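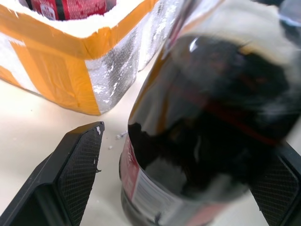 玻璃瓶装箱交给机械臂以后，包装台还要不要人？
包装台照常排人，每班2人，工作内容和以前不同。

Keltov仓配中心从5月起在三号包装台试用双臂设备，负责把玻璃瓶饮料放进泡沫托。调试由Ekis的工程师完成，托盘和外箱沿用原来的规格。试用第一个月，三号台共装瓶1606支，没有增加班次，也没有减少岗位。

以前这个台的同事要一支一支拿瓶、对孔、按到底，一个班下来手腕和肩膀都吃力，夏天饮料订单多的时候更明显。现在拿瓶入托由机械臂做，人负责备料、看标签、清理泡沫碎屑，以及封箱前的最后一次检查。泡沫托有六个孔位，缺一支都不能封箱，这一条没有变。

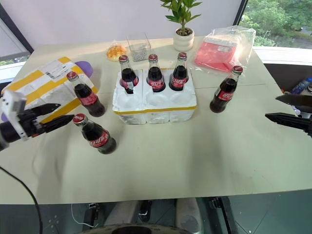
岗位和培训
三号台的人员编制保持不变，岗位名称改为“包装与设备看护”。上岗前要完成88分钟的实操课，内容包括急停、复位、夹爪垫片更换和异常登记。没有上过课的同事可以备料，不能进入黄线以内。

计件办法也做了调整。过去按个人装瓶数算，现在三号台按班组完成的箱数算，设备停机时间不计入考核。有同事提出，停机时被调去别的台帮忙，工时记在哪里说不清楚。班组长会上已经定下来，一律记在实际干活的台位，由当班班长签字。

目前问题最多的是瓶子没有立正。瓶身稍微歪一点，夹爪有时要重新找位置，这时看护的人应当先按暂停，再伸手扶正，不要图快直接去拿。

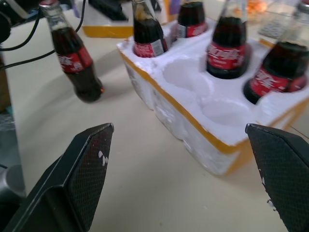 暂停键在台面右前方，按下后等指示灯变黄再动手。夜班反映指示灯位置偏低，站着看不清，Ekis答应换一个高一点的支架。

下一步打算在四号台试装Trallum的小规格礼盒，盒型比较杂，先由人工和设备各做一半，满900盒以后再决定是否继续。愿意参加试装的同事，请到班组办公室登记，白班夜班都可以报名。

2023年6月2日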